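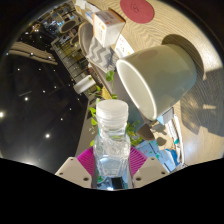 Warum bleiben Tassen länger auf dem Tisch stehen als Flaschen? Weil eine Flasche einen Deckel hat und mit ihrem Besitzer weiterzieht, während die Tasse auf jemanden wartet, der sie spült.

Drucken | Per E-Mail senden

3.2 Was auf dem Tisch liegen bleibt

So habe ich mir das jedenfalls zurechtgelegt, nachdem ich 53 Tische in Gemeinschaftsräumen durchgesehen hatte (Shamim Talpur hat tapfer mitprotokolliert!). Abbildung 2 zeigt einen davon: helle Holzplatte, eine umgekippte weiße Tasse, eine durchsichtige Wasserflasche mit weißem Schraubverschluss. Mich hat ja vor allem der dunkelrote Untersetzer interessiert - die Tasse liegt nämlich nicht darauf. Das passt zu dem, was ich bei Stöcker und Sauerland gelesen habe, die Untersetzer als »höfliche Möbel« bezeichnen, und ich mag den Ausdruck sehr.

Abbildung 2: Holztisch mit Tasse, Flasche, Untersetzer, gemustertem Tuch und Grünpflanze.

Das Tuch mit dem Zickzackmuster habe ich als Textil kodiert, die Pflanze mit den herzförmigen Blättern als Dauerbewohner. Über Schachtel und Karte haben Malte Voß und ich lange gestritten, am Ende kamen beide zu »Papier und Verpackung« - ganz glücklich bin ich damit bis heute nicht.

2 Kommentare | 18-mal geteilt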